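Questions I get asked a lot

I've had the same handful of emails so many times now that I thought I'd put my answers in one place. If yours isn't covered, write to me and I'll add it when I get a minute.

Who are you, then?

I'm Deirdre Duggan and I run a small sewing and mending business called Nurkside out of my back room. I do hems, zips, linings, moth holes and the odd set of curtains (please, not too many curtains). Halima Ugwu does the knitwear repairs, and she's far more patient than I am.

How long will my repair take?

Hems and buttons, two to three days. Zips depend on whether I've got the right length in the drawer. Coats take longer, and wedding season makes everything slower, so if you need something for August please get it to me well before then!

Can I post things to you?

Yes, lots of people do. Wash it first, pop a note in the parcel with your name and what's wrong, and put a safety pin next to the damage. I once spent most of an afternoon hunting for a hole in a navy jumper and I'd rather not do that again.

Do you do leather?

No, sorry. My machine hates it and so do my wrists. Octavio Orellana in Stasarby does lovely work on bags and jackets, so try him.

What does it cost?

A plain trouser hem is the cheapest thing I do, and relining a winter coat is the dearest. I always send a price before I pick up the scissors, and if you'd sooner leave it, that's fine – you only pay the postage back.

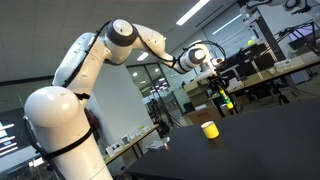
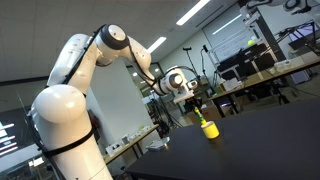

Will the mend show?

Depends what you ask for. I can match thread very closely on most plain cloth, and on tweed you'd struggle to find it afterwards. Fine silk is another matter and there'll nearly always be a little pucker. Some people want it to show, and I love those jobs – Hinata Nishimura sent me a grey cardigan and asked for bright orange elbows, and I was grinning the whole way through.

Can you take something in by more than a size?

Sometimes. Skirts and trousers, usually yes, up to two sizes. Jackets get tricky once the shoulders have to move, and past a certain point you've paid for a new jacket without getting one. I'll tell you if I think it's not worth doing.

Do you teach?

I do, in small groups, four people at most. We start with darning a sock and go on to patches. Bring your own mending and a pair of glasses if you wear them for reading. Ayten Gündoğdu runs a beginners' dressmaking class over in Grenness, and that's the one to go for if you want to make clothes from scratch.

What thread do you use?

Polyester for seams, cotton for darning cotton, wool for wool. I've tried the cheap multipacks and they snap.

Do you keep things I forget to collect?

For three months, and I'll nag you by email first. After that they go to the charity shop on Flanagan Road.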